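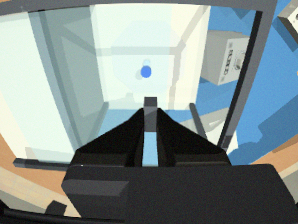

Clurkley opened the doors of its Idness showroom on Saturday to make the case that shop-floor chores are about to become a machine's problem. The company wants to sell store owners a two-fingered arm called Gustero, at 349 dollars a month, to handle the small jobs that eat up the hours before opening. Its case rests largely on computer simulation. In the rendered view, the black gripper points into a dark-rimmed enclosure with pale, see-through panels, a small blue knob ahead of it and a couple of boxes on a bright blue surface off to the right. Between the fingertips and the knob there is still a stretch of bare panel. That gap is a fair summary of where the whole business stands.

Clurkley says Gustero finished its knob task in 48 of its most recent simulated runs. It did not say how many runs there were, and a spokesperson declined to give the total when asked twice. The company also would not say how often the arm has done the same job on real hardware in a real store, beyond calling the early results "very encouraging."

Simulated practice is cheap and nothing gets broken, so it is easy to see why builders like it. A store is a harder place. Shelves get moved, labels peel, customers leave a half-finished coffee next to the register. A knob that turns freely on a screen may stick after two winters of sticky fingers. The light through the front window at 8 a.m. is different from the light at noon, and clear plastic is a known headache for cameras that have to judge how far away something is.

The live part of the afternoon lasted 30 minutes. Gustero opened a display cabinet, slowly, and put a small carton on a shelf. It then stopped and waited while a staff member reset the carton and closed the cabinet by hand. Visitors were told the closing step is "on the roadmap for February." Questions about dusting, wiping spills and folding shirts got the same answer without the month.

Michalík, a hardware chain with 2 stores in the area, has agreed to take one arm on trial. Its manager said the chain would keep its morning crew at full strength during the test and had no plans to change anyone's hours. Asked what the arm would do on its first day, the manager said it would probably be watched.

The monthly price does not cover installation, and Clurkley has not published a repair schedule. Nor does it cover the person who has to stand nearby, whom the sales brochure calls a "session partner." For a small shop, that wage would be the largest cost of the lot, and it would be paid to someone who could have stocked the shelf already.

Clurkley plans a second showing in Idness once the closing step works. No date has been set.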